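Reports > Community food > Progress reports

Filed under: Small grants, food and pantry

Progress report on the Wiramside snack table, for the Drirness fund
Written by Nives Barbieri, 1 June

Dear Maureen Horrocks,

You have asked me to write how the work goes with the sorting of donated dry snacks and the preparing of the mixed packs. I write it in the order in which the work is done, so you can compare it with the plan which Padmavathi Kartha sent to you at the beginning. Please excuse me if some part is longer than necessary.

The first part of the plan was the sorting place. We have now one table only for this work, and it is covered with a large white paper before each session. The paper was the idea of Erdal Soylu. Crumbs and small labels are easy to see on it, and when it is dirty we change it and the table under it stays clean. In the plan we had written a plastic cloth, but the cloth was sliding and we gave it to the kitchen.

The second part was the trays. Each tray has compartments, and one compartment is for one kind of snack. Dried meat is kept apart from everything which is sweet, also from the nuts. We receive many pouches from the shop in Ashworth, and a good part of them has the text only in Chinese. Reece Wragg has prepared a sheet where the most frequent ones are translated, with the allergens in bold letters. A pouch which is not on his sheet goes to the waiting box until somebody has read it for us. This is slower than I promised in the plan, and I think we must accept it.

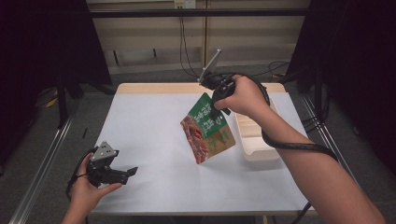
Dried meat pouch over the sorting tray, Wiramside.

Until now we have prepared 149 mixed packs. All of them went to the Dumstead centre, which gives them out together with the fresh food. The centre has sent back 19 packs where the outside bag was open at the corner. The food in them was still closed in its own pouch, so it was not lost, but the packs had to be made again. We have changed the bags for a thicker kind and the next delivery will show if this is enough. The thicker bags cost more, and I have put the difference under "materials" in the budget table and have not touched the transport money.

The third part was the order on the table, and here we are behind. Flat things are a difficulty. A full pouch stays where you put it, but a thin sleeve or a flat sheet lies under the other things and is forgotten there. At the session in Ashworth we found two sleeves only when the paper was changed. For this reason flat things are now put standing, and each person takes them by the edge. The written instruction for this is one page and is ready. I would like that Padmavathi reads it before we print it.

We had planned seven sessions for training and have held all of them. The people who come are patient and they learn the sorting quickly. What they find hard is the dates, which are printed in different orders on different products. I have asked Reece to add one line on this to his sheet.
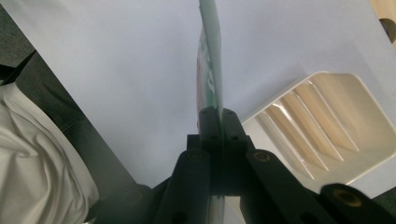

Can a pouch with a damaged label still go into a pack?
Only if the date and the list of ingredients can both be read. When one of them is missing, the pouch goes to the waiting box and Erdal decides.

For the next period we ask for no new money. We ask only for permission to move the end of the third part to August, so that the instruction can be tried at Dumstead also. The receipts for the paper, the trays and the bags are with Erdal, and he will send the copies to you separately.

With kind regards,
Nives Barbieri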